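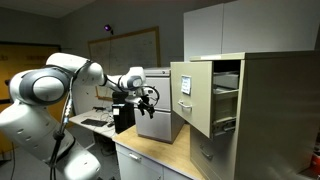
Home Talks Notes Clubs Contact

We use cookies to remember your settings. OK

Speaker notes: Teaching an arm to open a drawer

Hello everyone, thanks for coming back after the coffee (I know the biscuits were good, I had several). I'm Dalia Tahiri and I help run the Undance student robotics club. Next to me should be Jericho Belmonte, who wrote most of the code and would like you to direct the hard questions at me.

Start with the drawer story. When we picked the project in January we wanted something that sounded easy. Sofia wanted chess. Ismail Helmy wanted tea making, and we talked him out of that on account of the boiling water. So we settled on filing cabinets: find the handle, pull, reach in, don't crush anything. I told my mum we'd be done in a fortnight!

Pause for laugh. If no laugh, carry on.

What makes it fun is that every cabinet is different. Some have a proper handle you can hook a finger behind, some have a recessed pull, and the handle code that works on one is no use at all on the other. We started calling the tall one Cevberg, as it's big and cold and it nearly sank us. The top drawer is the one to practise on, with the hanging files in it, and you have to come down into it from above without catching the front edge.
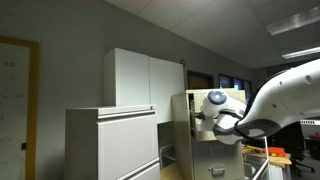
Why not just program the exact position of the handle?
We tried that first, and it works until somebody nudges the cabinet, so now the arm has to look for the handle each time.

Right, numbers slide. We gave ourselves 2,000 tries over the term. Our best run without a person stepping in was 195, and I was in the room for the end of it and I may have shouted. Then it missed the next 3 in a row, all on the same drawer. Jericho still has the log printed out, ask him to show you at lunch.

Bit about roles (keep it short). The team splits into 2 groups, one on the arm and one on the vision side, and we swap halfway through term so that everyone gets a go at both. Do this if you run a club! The vision people are much kinder about the gripper once they've had to look after it, and the other way round too.

Now the view from the wrist. I love this part because it changes how you think about the job. You're right down by the fingers, the cabinets come in at funny angles, and a handle you'd spot straight away from a chair is a little bright bar at the back. 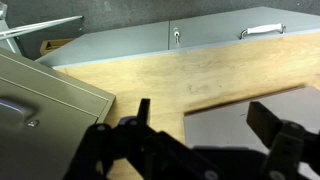

Wrist view: gripper fingers over the wooden tabletop, drawer fronts behind.

Mention Ismail Kamel's tip here: try it with your own hand first, two fingers only, one eye shut. You'll feel silly and you'll learn loads.

Things I'd do differently, if there's time. Label the test runs properly from the first session. Write down which drawer you used. Agree who is allowed to press stop (the answer is everyone). And book the room for longer than you think, we were forever packing up just as it started behaving.

Thank Naciri for the travel money, then questions. If someone asks about chess, hand over to Sofia.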